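Serkalex project report, part 3: does the success rate mean much?

The Kekana method claims that a two-arm policy trained on 900 demonstrations will carry over to objects it never saw. We ran 173 trials to check, and I am less sure than the rest of my group that it does. Our score looks fine on paper. But we picked the new objects ourselves, and we picked easy ones.
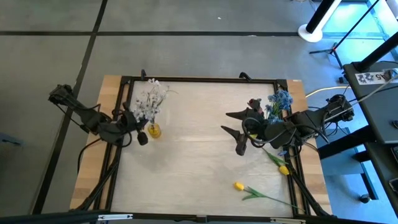
A fair test needs objects that differ in shape, stiffness and weight, and our flower set barely does. The two yellow tulips lying on the right of the board are artificial, with long stems, and a policy that can close on one can probably close on the other. I would call that the same object twice - the Kekana authors might call it generalization. We plan to rerun with 50 harder items in December.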